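Can a Robot Sweep Crumbs Off a Bed?

You have probably been told to tidy your bedroom at least 3,000 times. You may have thought, "I wish a robot would do it." Plenty of grown-ups with very large computers have thought the same thing, and this explainer is about how they are getting on. Slowly, is the short version.

Our robot is called Prosar. It has two arms, no legs worth mentioning and no opinion about bedtime. Its job this week is to get one small crumpled scrap off a mattress with a dustpan and brush.

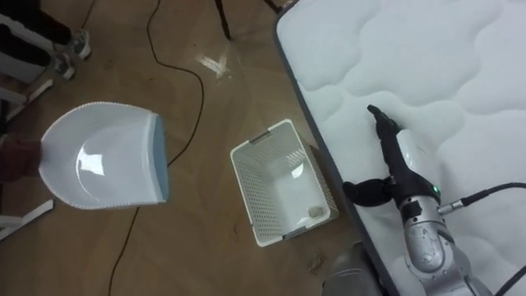
Hayes, Monday 30/01/2023

The first thing to know is that a robot arm doesn't come with a hand. It comes with an end, and you bolt something on to it. The something is called a gripper. Choosing one is a bit like choosing shoes: wellies are splendid in a puddle and dreadful for ballet.

At the Grolero workshop they have been comparing two sets of fingers. The old set is hard and smooth. It is brilliant at picking up blocks, and engineers love blocks, because blocks stay the same shape and never roll under anything. The new set is a little softer, so it gives way when it pushes against something.

Why does softness matter? Try this. Hold a pencil between two rulers, then hold it between two fingers. Your fingertips squash a bit and wrap round the pencil, so more of you is touching it. The rulers only touch it along a thin line, and off it goes under the sofa. (Please fetch it. The robot won't.)

A mattress makes everything harder. On a table, the robot can be told exactly how high the top is. A quilted mattress is all hills and valleys, and it sinks when you lean on it. If the pan sits on a bump, there is a gap under its lip, and scraps love a gap. 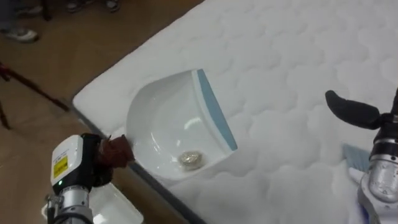

Photo: Jagadeesh Chacko

Then there is the matter of having two hands. One has to keep the dustpan still while the other moves the brush. You do this without thinking. A robot has to be told, and the part that does the telling is called the controller. It is a program that works out where each arm should go next and sends the orders, 100 times every second. Imagine being nagged 100 times a second. Prosar takes it very well.

The team is comparing controllers too. One, named Hidava, plans the whole sweep before it starts, like somebody who reads all the instructions. The other makes things up as it goes along and changes its mind whenever the camera spots something new. Each has good days.
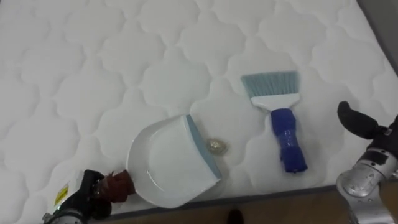 Dustpan on one side, brush on the other, and a small crumpled problem in between.

Handles are trickier than they look. A smooth plastic handle can twist in a gripper, and a brush that twists is soon sweeping with its side. A wrapping can make a handle fatter and give the fingers more to hold. People do the same with tennis rackets and cricket bats, so the robots can't claim they thought of it first.

Cameras help, up to a point. From high up, a camera can take in the bed and both arms at once, but a scrap of shiny wrapper on a pale cover is easy to lose. A camera on the wrist gets much closer. Unfortunately, it also gets an excellent view of the robot's own fingers, which keep getting in the way.

So how do you decide which gripper is better? You can't just pick the one you like. You have to be fair, which means changing one thing and keeping everything else the same: same pan, same brush, same bed. Then you try again and again, and write down what happened even when it was embarrassing. With the old fingers the team did 31 sweeps before lunch. By June they hope to have done 1,300, and somebody will have had to put the rubbish back every single time.

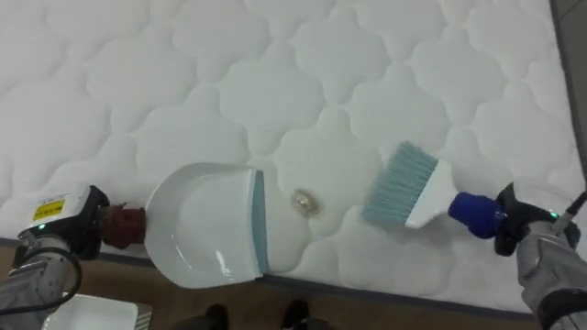 Bristles on the right, pan on the left. Mind the shoes.

You can run your own test at home. Scrunch up a sweet wrapper, put it on your duvet and sweep it into a dustpan. Now do it again wearing oven gloves. Then try with one eye shut, and then with a friend holding the pan while you hold the brush and neither of you is allowed to talk. Write down your scores.

Words to know

Gripper: the part on the end of a robot arm that holds things.
Controller: the program that tells the arms where to go.
Fair test: changing only one thing at a time, however boring that gets.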